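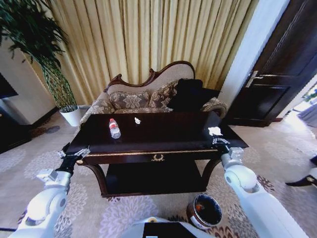

Otville House - The Padow Sitting Room
Gallery, August

The Padow Sitting Room is among the rooms furnished under the Malinowski bequest and is open to residents and their guests daily. The selection below records the furniture in its present arrangement. The room seats up to 12 and is cleared each Monday before opening.

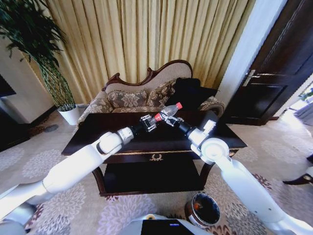
A bottle held over the coffee table, with the gold wreath ornament on the apron below.

The sofa has a carved dark wood crest rail and beige floral upholstery. Its cushions were re-covered by a workroom in Lestley, using fabric chosen by Szymon Sowa, who advised on the furnishing of all 26 rooms. Visitors are asked to leave the cushions on the seat.

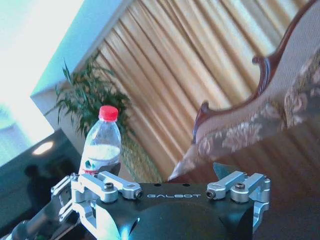

Page 12 of 26

Bottled water with a red cap. Water may be brought into the sitting room. Hot drinks and food are served in the dining room only - the polish on the tables marks easily. Bottles and used tissues should be removed on leaving, or placed in the wastebasket.

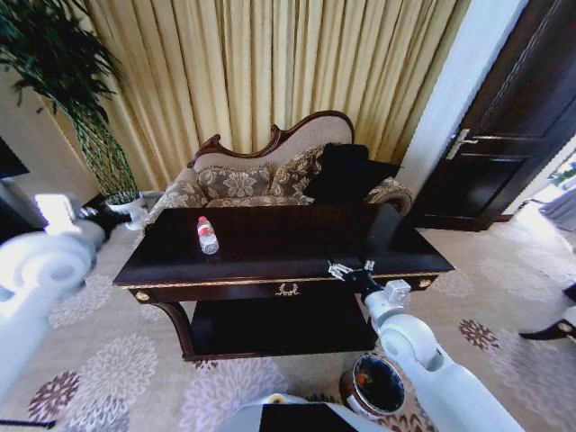 Coffee table and settee, with floor-length curtains behind.

The curtains are lined and are kept closed in the afternoon to protect the upholstery. Requests to move furniture should be made at the front desk. Prints from this gallery may be ordered there.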